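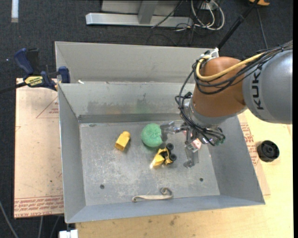 Tray and object set, 26 Apr 2023

Bench 2, Vedomville. Entry by Dagmar Vaněk, with notes from Ľubomír Bartoš on the clamps.

Same tray as last week, the gray one with the sloped sides. Floor still dusty and scuffed. I want to wipe it before the next set goes in, but only with a dry cloth. The spray Ľubomír bought from Hister leaves a film and I don't want to spend a morning getting it off again.

Objects in the tray: green round scrubber, yellow block with the raised top, yellow toy vehicle, curled strip. The vehicle was on its side with the wheels showing. It doesn't stand up well on this floor, so I'm going to stop putting it back on its wheels between rounds. Wherever it ends up, leave it.

The curled strip stays near the front edge for now. Ľubomír asked if we could swap it for something with a clearer shape. Fine with me, but after July. The list we agreed on with Štefanec has the strip on it and I don't want to rewrite the list twice.

Holes in the floor of the tray: one left, one right. I thought about taping over them. Decided against it, tape edges lift and collect dust. Anything small enough to drop through shouldn't be in the set anyway. Checked the spares drawer for this and pulled out the short pegs and both of the washers. They are in the jar marked "not for tray."

Clamps

Ľubomír went over the clamps after lunch. His notes, copied from the back of an envelope:

- Check the upper left corner first. Tighten by hand, no pliers.
- Look at the rim under the jaw while you're there. If it starts to bend, put a scrap of plywood in between.
- Do not borrow clamps from this bench for glue-ups. Ask at Rurell, they have 11 on the rack by the door.

I pushed on the right side of the tray with my palm and it didn't shift. Good enough for today. Will check again in the morning.

Cardboard

The cardboard with the red printing stays under the left side. It keeps the metal off the tabletop, which already has enough scratches. The corners are getting soft. Next time a big flat box comes in, keep a panel from it and write BENCH 2 on the plain side so it doesn't go out with the recycling.
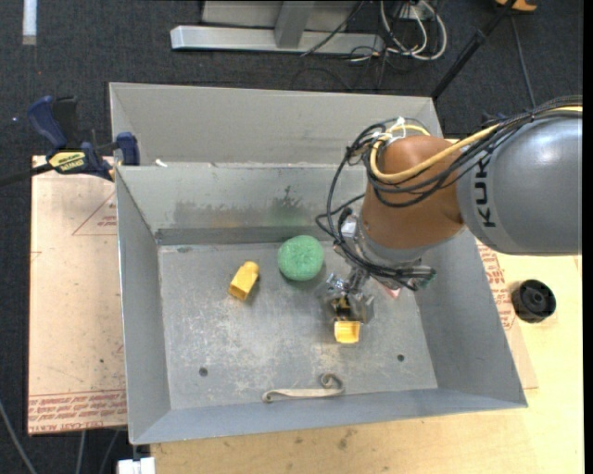
Loose ends

The divider needs cleaning too. There are greenish and brown smudges along its face. The green may be from the scrubber, not sure. Try warm water on a small patch near one end first.

The black round part on the table to the right of the tray: please put it away or label it. I have moved it twice and don't know which drawer it came out of.

Cables on the floor past the table, black and white ones in a tangle. Ľubomír will sort them and tie them up. Velcro ties are in drawer 32, the bag is nearly full.

Order placed: one more green scrubber, same kind, and a spare yellow block if they still carry it. Order no. 208. Ask Ľubomír if the package isn't here by Friday.

Still to do: wipe floor, test patch on divider, new cardboard.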